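Sorting Week at the Stutar Road Toy Library

Gallery | 12 comments | 3 shares

The toy library at Stutar Road closes for one week each year so that everything on the shelves can be gone through, cleaned, matched up with its set and put back. The pages in this gallery cover the small things: the loose pieces that come back in the wrong bag, or in no bag at all. Large items such as the ride-on cars and the play kitchen have a page of their own.

We hold 3307 pieces on the list at present. Most of them are fine. The trouble is always with the pieces smaller than a fist, which slip into pushchairs, coat pockets and other people's boxes. When they come home they go into the metal bins, and they stay in the bins until they have been checked against the cards.

The cards are kept by Indira Kurian in the long drawer under the window. Each set has one, with the name of the set at the top and the pieces written underneath. If a piece is missing, a pencil cross goes next to it. If it comes back, the cross is rubbed out. Some of the older cards have been rubbed out so often that they have worn through, and these are being copied on to new card as we get to them.

The odds bin

Six pieces from the first day's sorting. The pink wedge goes back to the pretend food, and the small yellow and black digger to the building site box. The green mesh scrubber belongs with the washing-up things. The yellow block and the black cylinder had no card when the list was last typed up. 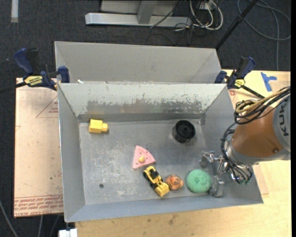 Gopinath Subramaniam wrote in to say that the building site box has been short of a digger since before his daughter started school, and could it please be kept for him when it goes back out. He also asked whether the pretend food might be split into two sets, one for fruit and cakes and one for everything else, as the present bag is too heavy for a small child to carry and half of it never gets played with.

The digger will be back on the shelf when we reopen. Please ask at the desk, as we don't hold single pieces for members, only whole sets. The pretend food is a fair point and has been put on the list for December.

How the sorting is done

Pieces are tipped out of their bags and looked over for cracks, sharp edges and loose parts. Anything broken goes to one side. Ravindran Suvarna mends what can be mended, mainly wheels and hinges, and the rest is thrown away or kept for spares.

Hard plastic is washed in warm soapy water and left on towels overnight. Soft toys go through the machine in net bags. Wood is wiped with a damp cloth and dried straight away — it swells if it is left to soak, and the jigsaw trays have suffered for this in past years.

Next comes the matching. Colour is a poor guide, as three of our sets have nearly the same yellow. Size is better. It helps to have the whole set laid out on the table before deciding that a piece belongs to it.

Pieces without a card

Anything that doesn't match a card is kept for 11 weeks in case a member recognises it. After that it goes into the mixed bag, which can be borrowed like any other set and is more popular than you might expect. Toddlers like it for filling and emptying, and last year it was out on loan for almost the whole summer.

If you think a piece at home may be ours, bring it in. There is no charge for late pieces. Equally, if something of your own has been handed in by mistake, tell the desk what it looks like and we will check the bins.

New sets this year

Two marble runs, a wooden farm and a set of stacking cups have been added to the list. The farm is on short loan only until the queue goes down.

Last updated 2024-11-03

Leave a comment | Share this page | Print

Sign up for the toy library newsletter to hear about new sets and opening times. You can unsubscribe at any time.

This site uses cookies to remember your settings. Accept | Find out more

Contact us | © Stutar Road Toy Library | Back to top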